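Skandisen Ponds & Streams Board > Wildlife and Water > Frogs are back in the Vemska ditch!!

marshmarigold
April 26, 2023
I have been waiting to write this post for three years. There are frogs in the Vemska ditch again! I walked the stretch behind the old dairy last night with a flashlight and I could hear them before I even got to the footbridge. Spawn too, big clumps of it on the shallow side where the cattle fence went in. I counted 6 clumps and then my battery died. I'm so happy I could hardly sleep.

Gun-woo Song
Wonderful news! Which side of the footbridge? I've been sampling the water upstream since September and it has been getting clearer, but I hadn't heard a single frog.

marshmarigold
Downstream, just past the willows. Go after dark and stand still for a few minutes, they go quiet when you walk up.

ozolins_farm_gate
Glad to hear it, but let's not give the fence all the credit. We had a wet winter. The ditch on the Ozoliņš side has no fence at all and I've got spawn in there too.

Kaja Bite
I'd push back a little on that. Wet winter helps, sure, but the bank on the fenced side has actual plants on it now! Sedge, water mint, brooklime, all of it came up by itself. Two summers ago that was bare mud with hoof holes in it. Tadpoles need somewhere to hide.

ozolins_farm_gate
Hoof holes hold water. I've seen tadpoles in hoof holes.

Kaja Bite
And then they dry out in a week of sun, and so do the tadpoles. But fair enough, we need a count on both sides before anyone wins this one.

reedbed_ray
I would love to help with a count. And with clearing the trash rack while we're down there.

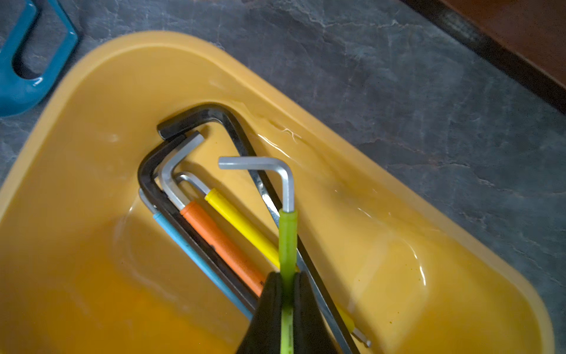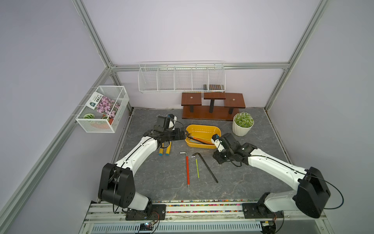
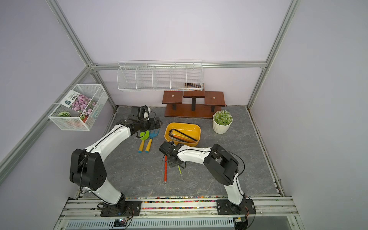
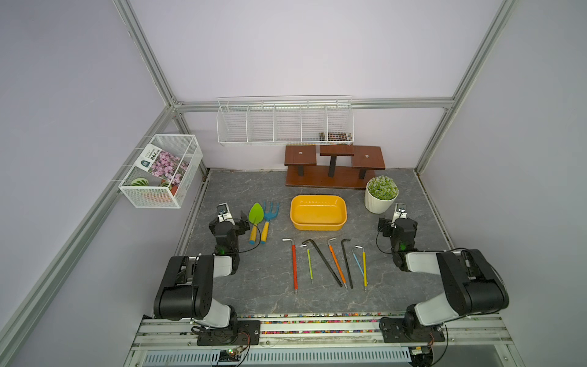

Also I can bring waders in two sizes and a spare flashlight for marshmarigold, ha.

marshmarigold
Yes please to the flashlight! Can we leave the trash rack until the spawn has hatched though? Last time we cleared it the level dropped overnight and I'd hate to strand the clumps at the edge.

Gun-woo Song
Agree with waiting. The gauge at the culvert read 226 this morning and it was 221 before the rain, so there isn't much to spare on the shallow side.

reedbed_ray
Good point, rack can wait. Count first.

ditchwater_dan
Has anyone tried the Clarer app for logging spawn? You drop a pin and add a note and it makes a map. I used it for newts and loved it.

Kaja Bite
I like paper because I drop things in water, but if you want to type up my sheets you are very welcome!

ozolins_farm_gate
You can come through my gate for the count, just shut it behind you. Park by the barn, the verge is soft. And please rinse your boots before you go from one ditch to the other, whichever way around you do it.

marshmarigold
Thank you, that's really kind! I'll start on the fenced side and work up to yours. Bringing cocoa for whoever turns up.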